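Clandora review: a celebrity news app that mostly sticks to the news

Reviewed by Ginette Hervieu
Jan 27, 2021

I have used Clandora every day for a month, first on the free plan and then on the paid one. It is a phone app that gathers entertainment news — castings, divorces, lawsuits, album dates, who bought which house — and sorts it by the people you follow. It comes from a small company called Lindesach, which also makes a TV listings app I never got along with.

Setup is quick. You pick the names you care about, and the app builds a feed from them. The free plan stops you at 7 names. The paid plan raises that to 44, an odd number to settle on, but I never reached it. I follow a few older musicians, two soap actors and the cast of a baking show.

The best thing here is the label on each story. Every headline is marked "confirmed," "reported" or "rumor," and the label changes as a story develops. When a singer I follow was said to be leaving her record company, the first item was marked as a rumor. Her manager denied it the next morning, and the original post was updated with the denial at the top. Most gossip sites would have left both stories up and let you sort it out.

Alerts need work. Out of the box the app sends far too many, including one in the middle of the night about a haircut. You can turn them down to a daily digest, but the switch is buried under Account, then Feed, then Delivery. I set mine to arrive at lunch and have left it there.
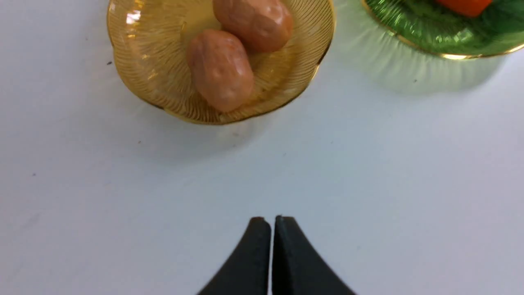 Sausages in the amber glass dish.

The digest takes me five minutes to read. It gives the main story for each name in a short paragraph, with a link to the original outlet. Photos are small and load fast, even on an old phone.

Search is poor. Typing a last name alone brings up everybody who shares it, living or dead, in no order I could work out. The archive goes back only 30 days, so if you want to check what an actor said about a role last fall, you will have to look elsewhere.

My colleague Santosh Dixit tried it on a tablet and had a worse time. The feed ran in one narrow column down the middle, and the app closed on him twice while he was reading a long interview. I had no crashes on my phone.

The paid plan costs $2 a month and removes the ads, which are frequent but not loud. I would pay it for the extra names alone. If you follow only a handful of people, the free plan is enough.

Pros: clear labels, good digest, fast
Cons: too many alerts by default, weak search, poor on tablets

Rating: 4 out of 5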